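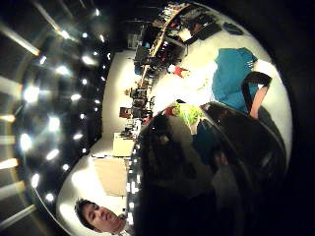

Tovine has set its equipment budget for the coming year and will buy five hand-held gripper tools and two sensor gloves for its site in Fovetstead. The order was confirmed on March 25, 2020 and covers purchase, spare parts and staff training. Work at the site is done in an open room with rows of round ceiling lights and a long line of desks crowded with equipment, and bench space was one of the main points in the plan.

The company looked at a full robot arm cell first. That purchase has been put back to September, when prices from two suppliers, Kondisis and Policarpio, will be compared again.

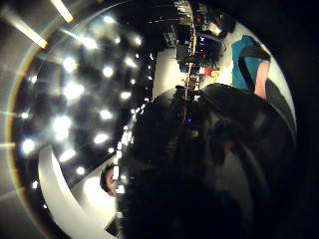
*The Fovetstead room, with the workbench on the far side.*

"We wanted to know what the tasks were before paying for the arm," said Thaddäus Egger, who manages equipment planning at Tovine. "A gripper you hold yourself can go on any table. If we find we have bought the wrong fingers, we change the fingers – we don't change the whole cell."

The plan allows 454 working hours for recording household tasks by hand, and 44 of those are kept for calibration and repairs. Gloves are budgeted separately from grippers, as they are expected to wear out sooner. Staff will try both on ordinary goods such as bottles, cloths and cleaning tools. 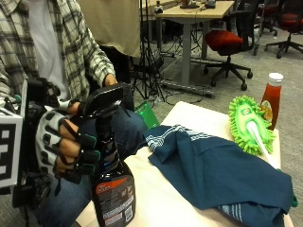 Spare straps, cables and mounts will be held on site. Tovine has also asked for delivery in two lots, so that the first tools can be checked before the rest are paid for.

Suppliers wishing to quote for the September round should write to the Tovine purchasing office in Fovetstead. Quotes should list training and yearly servicing as separate items – a single combined price will be sent back.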